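**Low 260/230 on plant RNA after column cleanup**

**hson_lab** (Ok-hee Son)
Leaf tissue, ground in liquid nitrogen, phenol-guanidine lysis, then a silica column. 260/280 looks fine on every prep. 260/230 is low on all 6. Yield is acceptable. Reverse transcription works on four of them and fails on the other two at the same input. Elution volume is 40 µL. Has anyone fixed this without switching chemistry?

**angelovski_h**
Guanidine carryover. It absorbs near 230 and the column membrane holds it if the wash is rushed. Add a second ethanol wash, let it sit for a couple of minutes before spinning, then do a dry spin in a new collection tube. Don't reuse the old tube.

**swyang**
I disagree that it's guanidine. Small amounts of guanidine pull the ratio down badly and RT tolerates them. If RT fails on two preps, I would suspect polysaccharide or polyphenol. What species, and how old are the leaves?

**hson_lab**
Mature leaves, woody species, collected in June at the Kirkville plot. The two failures are the oldest leaves. Those pellets looked slightly gelatinous before I loaded the column.

Working on the Myung bench this month, so replies may be slow.
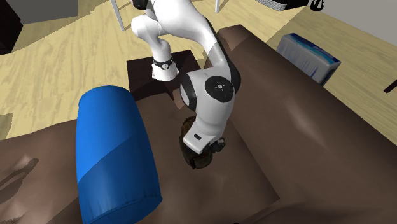
*Simulated arm, gripper closed on a brown object over a sofa.*

**swyang**
Gelatinous means polysaccharide. High-salt precipitation before the column: half volume isopropanol, half volume of a citrate/NaCl solution. Polysaccharide stays in solution and RNA comes down. Add PVP to the lysis buffer for the phenolics.

**bchisholm**
Before changing anything, dilute one failed prep and repeat the RT. If the diluted sample amplifies, you have an inhibitor. If it doesn't, check integrity on a gel. Old leaves degrade quickly once thawed, and a 260/230 value says nothing about that.

**angelovski_h**
Agree with the dilution test. I still say do the extra wash. It costs 4 minutes.

**hson_lab**
Diluted both failed preps tenfold. Both amplify. Gel shows intact rRNA bands. I will run the high-salt step and the second wash on separate aliquots of the same lysate.

**swyang**
Use no more than 100 mg of tissue per prep while you test. Overloading will hide any difference between the two.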